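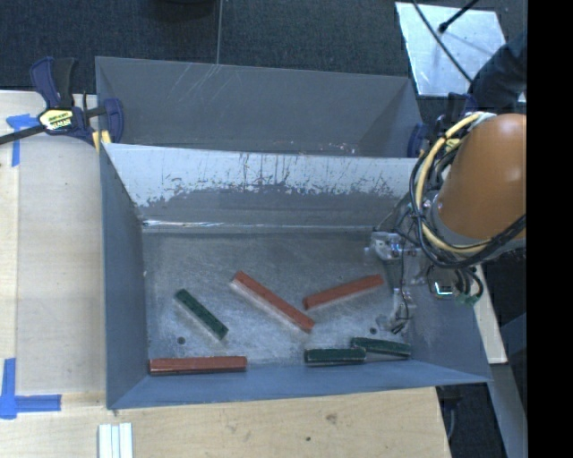

Red and green blocks in a grey metal bin.

Shore watchers wanted for the Prevdale seal season

Every autumn the grey seals come back to the beaches below Prevdale to have their pups, and every autumn we are delighted to see them and a little bit worried about how we are going to manage! The Urnel Bay Seal Watch is looking for people to join us on the sand from September, and we would dearly love to hear from you, whether you have lived by the sea all your life or only moved here last week.

What would you be doing? Mostly standing about in a warm coat, if truth be told. Watchers work in pairs, in shifts of 2 hours, and keep a friendly eye on any seal that has hauled itself out to rest. You would chat to walkers, ask them kindly to put dogs on the lead, and explain that a pup lying on its own is very often perfectly well and waiting for its mother. If an animal looks thin or hurt, or is tangled in net, you ring the duty coordinator, who decides what happens next. You will not be asked to touch or move a seal (they bite, and it is a nasty bite).

Last season our watchers spoke to 3,000 visitors and wrote up 645 sightings, which is a great deal of biro and damp paper. We are very proud of them. We have 11 places to fill this time, mainly on weekday mornings at Radwan Steps and at the northern end of the bay, where the path is steep and uneven. There are flatter stretches too, so do tell us if the steps would be a trouble to you and we will find you a spot nearer the car park.

You need to be 18 or over, reasonably happy in wind and rain, and able to stay polite when somebody is being rather rude about their spaniel. It helps if you can manage two shifts a month until the pups have gone, but we do understand about work and families and colds. Young people of 14 and up are welcome alongside a parent or guardian who is also signed up.

We can't pay you, I'm afraid, but we do cover bus fares and parking, and we lend out a bright jacket, a whistle and a pair of binoculars. Training is one evening in the hall with Nouhaila Tawfik, followed by a morning on the beach with Said Benjelloun, who has been doing this longer than any of us and brings very good flapjacks.

To put your name down, write to Othmane Hajji, Urnel Bay Seal Watch, at the Prevdale Lifeboat Hall, or leave a note in the box by the door. Please say which mornings or afternoons suit you, give a telephone number, and let us know of any health matters we ought to plan for. Othmane answers everybody, though it may take him a few days.

If you see a seal in difficulty before then, please keep well back, keep your dog with you, and ring the number on the board at the top of the slipway.

Posted 2018-04-15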